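Right, quick one before work. Lots of you asked (ok, three of you) why I've stopped watching the big tech channels and gone over to the small ones. So.

Mostly it was the thumbnails. Same shocked face, same red arrow, phone held up next to the cheek. I had 263 channels in my subscriptions at New Year and I couldn't have told you what half of them did. Went through on a Thursday night with a cup of tea and got it down to 5. Felt great. Slightly ill, but great.

The one I'd keep if I could only keep one is Gotar. Old radios and tape decks, no talking for the first few minutes, just hands and a screwdriver. There's a 1977 cassette deck he's been at since April and it still dosen't play. I don't care. I watch every one.

Then Mendau, which is phone repairs, filmed in what I think is a box room in Dastbridge. Sound is awful. You can hear the boiler. But they show the bits that go wrong and leave them in, and when a screen cracks on the way back on they just say oh no and carry on.
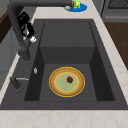
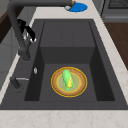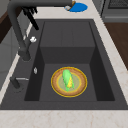
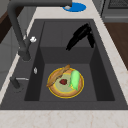 Where was I. Numbers. People get very cross about numbers. The last Mendau video had 239 views when I looked and the comments were all nice, proper comments, people asking which glue. Compare that with a million views and four thousand people typing "first". I know which I'd rather read over breakfast.

Pawłowska is the odd one out as it's more of a talking channel, long chats about why people start filming themselves at all, what they earn, when they pack it in. Did one on quitting that I've sent to everybody. Subtitles are a bit wonky but you get used to them. Start with the quitting one, then go back to the begining.

The other two I'll do another time, one of them hasn't posted in months and I don't want to jinx it.

Also someone asked if I'd start a channel myself. No. I hate my voice and the upload speed here is a disgrace. Might do a list of the ones I dropped though, if anyone wants it. Bus in ten minutes, bye.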